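Small canvas bags, do you fold or stuff?

Luvum Forum > Home and Storage > Bags and packing

drirkano
May 11, 2021
I have 13 small cotton and canvas bags in one drawer and it won't shut. Folding or stuffing? They get used for chargers, soap, odds and ends.

jadoon_3
Fold in half, then half again, and stand them on end like file cards. Takes two minutes.

sultirora
Disagree. Anything with a bound edge springs open again when you fold it twice. I put them all inside the biggest one and hang that on a hook.

jadoon_3
Only if you fold across the binding. Fold alongside it and press it down with your hand.

drirkano
Most of mine have binding. One is this sort, cream canvas with orange trim:
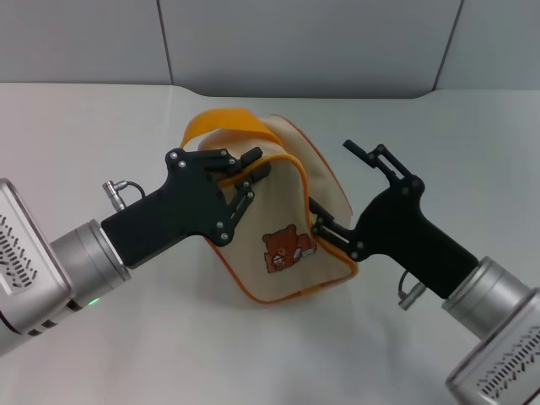
Reply 5
sultirora
That size I wouldn't fold at all. Lay it flat at the bottom of the drawer and put the thin cotton ones on top.

Reply 6
jadoon_3
Flat is fine for one or two. With 13 you'll be lifting the whole pile every time you want the bottom one.

Reply 7
drirkano
Tried both tonight. The thin ones are standing up and the bound ones are flat at the back. The drawer shuts. Will see if it lasts until July.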